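3.2 What people do with the instructions

The leaflet in every box of the Mekine night cream asks for a pea-sized amount, applied to dry skin, three nights a week for the first month, then nightly. We wrote to the 157 people who finished the diary and asked them what a pea was. The answers ran from a lentil to what one participant called "a good garden pea, the kind you would enter in a show." Weighed on the lab scale, the largest portion would have lasted its owner nine days. The tube is meant to last two months.

None of this is new to anyone who has worked behind a skin care counter. What surprised us was how little the size of the portion had to do with how carefully the leaflet had been read. Participants who could recite the instructions almost word for word used as much cream as those who had thrown the leaflet out with the box. Lodhi, who did most of the interviews, came to think that people read the leaflet the way they read a hotel fire plan, with respect and without any thought of acting on it.
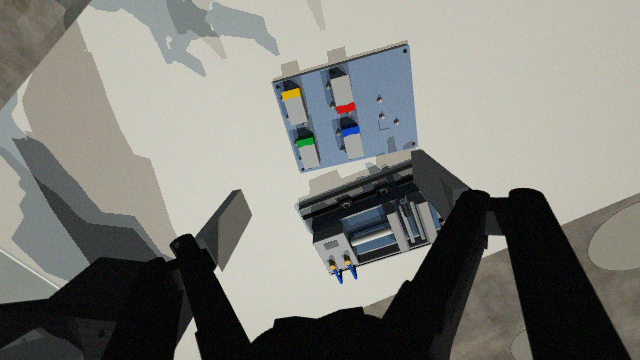

Labels fared a little better than leaflets. In the second round we split the group and gave half of them tubes with a colored cap for each step of the routine: cleanser, treatment, moisturizer and sunscreen. Color coding is cheap and most of us already trust it elsewhere; four switch housings on a pale blue panel, marked in yellow, red, green and blue as in Figure 4, can be told apart at a glance by someone who has no idea what any of them switches. That turned out to be our participants' position too. They could tell the four tubes apart very well. They could say which was the green one and where on the shelf it lived. Asked what the green one was for, a fair number said "after the shower."

Order was the larger problem. The treatment is meant to go on before the moisturizer, and the moisturizer is meant to be given time to sink in. The leaflet says 30 minutes. Diary entries suggest that the usual wait was the time needed to brush one's teeth, and that flossing was regarded as going the extra mile. Quiroga proposed leaving anyone who waited less than five minutes out of the analysis, which would have left us with a very tidy paper and hardly any participants. We kept everybody and recorded the wait as reported.

Peeling and redness in the first two weeks were common enough that the leaflet devotes a paragraph to them. It advises using the cream less often until the skin settles. Most participants with sore skin did change something, though seldom that. Some added a second moisturizer. Some moved the cream to the morning, where it did them no favors in the sun. One switched to a Naciri scrub, on the grounds that if the skin was peeling anyway it might as well be helped along. She stopped after two days and described the experience in her diary in a single word, which the journal's house style prevents us from quoting.

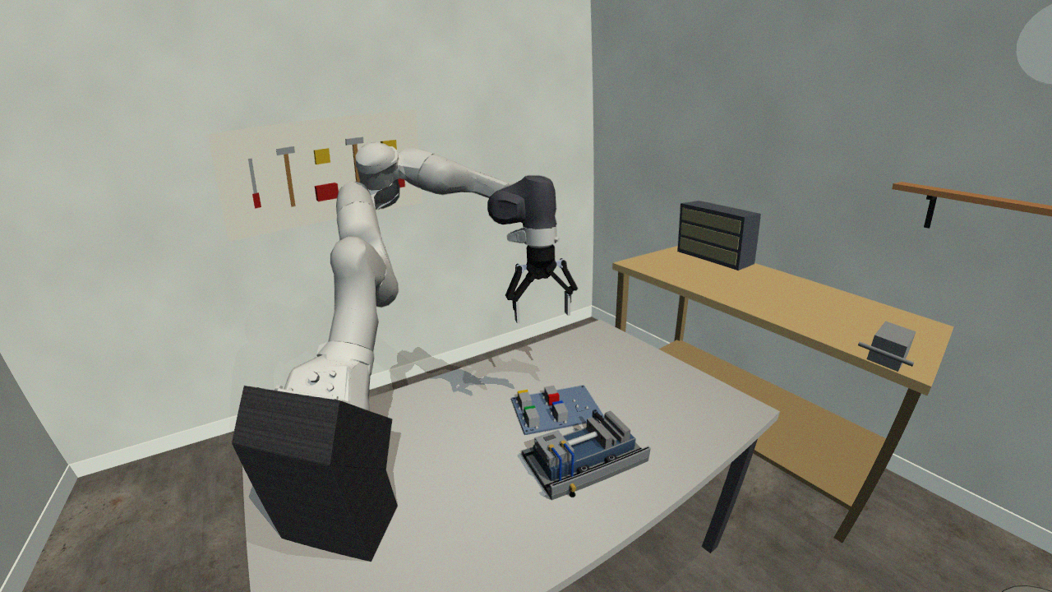
Those who simply skipped a night or two reported the fewest complaints by the end of the first month. We would like to claim this as a finding, but people who are willing to skip a night may also have had calmer skin to begin with, and the diary did not ask. Nikolaidis pointed this out at the planning stage. Her note is in the minutes, underlined.

3.3 Limits of the diary

Participants filled in the diary at bedtime, an hour at which few people are at their most exact. Gaps were often filled later, and several weeks show the same entry in the same pen with the same small drawing of a sun. We accepted a week as complete if at least five of its seven evenings had been entered. Lakatos checked the diaries against the weight of the returned tubes, where tubes were returned. Where the two disagreed we believed the tube.

Sunscreen use was asked about only once, in December, and we make no use of the answers.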